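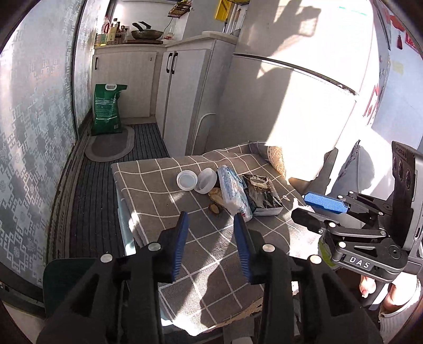

Brundstead, December

Speaker notes, Wednesday session. Imtiaz opens, Nest takes the second half.

Start with the table. Two handheld grippers, one per hand, and a tabletop with snack wrappers and a clear cup on its side. The task for the demo set was clearing the table. Say the task out loud before going on.

Point out the blue pads on the fingers. Ask who in the room has used a gripper like this. Wait for hands.

Main point: the person does the task directly. Earlier we drove the arm by remote control from the Pronis desk. It worked, but thin plastic was slow going. Operators could not feel when they had hold of a bag. By hand, most people were comfortable after 30 minutes.

Numbers, keep it short. 289 demonstrations recorded, 100 of them at home kitchens and living rooms. We threw out some 2 in every 30, mostly for dropped tracking.

Mention sunlight. Hard patches of light on a grid tablecloth gave the tracking trouble in the Ploner runs. We kept those runs in.

Hand over to Nest Prosser here. Nest covers two-handed timing: one gripper holds, the other picks. Remote control is still better for heavy items, so say that before someone asks.

If short on time, skip the Villaseñor comparison and go to questions. Leave the last slide up.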